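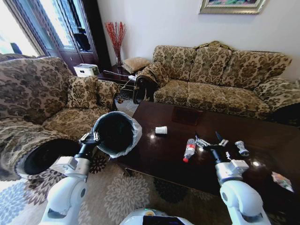
Kayode Ogbonna wrote in to ask how on earth you keep the bag from sliding down inside a small wastebasket, and whether it's even worth lining one that only ever sees tissues and candy wrappers. He'd read my piece on kitchen garbage and felt the little baskets had been left out in the cold.

Well, Kayode, you're right, they were, and I'm sorry! I have been fond of little wastebaskets ever since we moved into the house in Pleltdale, where the kitchen was so far from the living room that everybody simply left their wrappers on the arm of the couch. One basket in the right place cured that in a week. So yes, line it. Wrappers are dry enough, but sooner or later somebody drops in half a peach, and then you're out in the yard with the hose.

Where to put it

Put the basket where people sit, within reach of an arm. I know it looks tidier behind the door, and I kept mine there for years (my mother did the same), but folks won't get up for a gum wrapper. The end of the couch is good. Beside a favorite chair is better, as long as you leave room for feet. If you have a dog who investigates, pick something with a bit of weight at the bottom, or slip a flat stone under the liner.
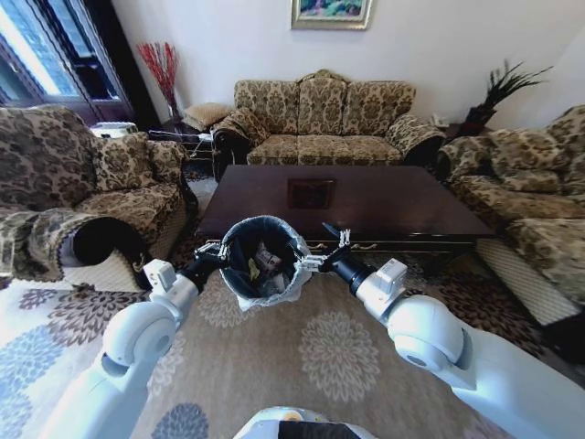
I'd also have more than one if the house is long and narrow like ours. The one in the hall catches junk mail before it ever reaches the dining table, and I can't tell you how much happier that has made me.

Picking the bag

Bags are sold by the gallon, and a living room basket usually wants the 4 gallon size. Take the basket's height and add a hand's width, and if the bag is longer than that, you're fine. The cheap rolls are perfectly good for dry trash. I buy the clear or whitish kind so I can see if a teaspoon or a remote battery has gone in – both have happened here, the teaspoon more than once. Batteries shouldn't go in the basket at all, of course. Keep a jar for those.
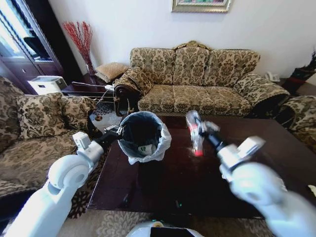

Now for the sliding, which was the real question. A liner slips when there isn't enough of it outside the basket to hold against the weight inside. Shake the bag open first, push it right down to the floor of the basket, and run your hand around the bottom to let the air out. Then turn the top over generously, the way the bag on the round wastebasket by the coffee table is folded over and left hanging down the outside. A skimpy little cuff will give up the first time you drop in an orange. If yours still creeps, gather the slack on one side, twist it, and tuck the twist under the cuff, or use a wide rubber band below the rim. Bahman Shokri swears by a strip of old pantyhose, and I've tried it, and it does grip beautifully, though it isn't much to look at.

Emptying day

Do the small baskets before the big kitchen can, always. Walk the house with one larger bag, tip each basket into it, and if the liner is still clean, leave it where it is.
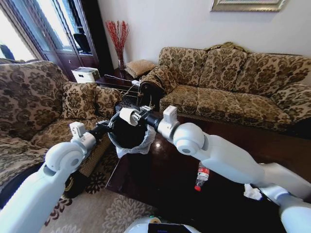

I clear the tables on the same walk, and pull the couch cushions forward while I'm at it – you would not believe the pistachio shells. Every October, before the windows get shut for the winter, I wash the baskets themselves in the tub with dish soap and a splash of white vinegar, and let them dry upside down on a towel overnight. Don't put a liner into a damp basket or you'll get that sour smell back in no time.

And store your spare bags flat in the bottom of the basket, under the one you're using. When you lift out the full one, the next is waiting right there.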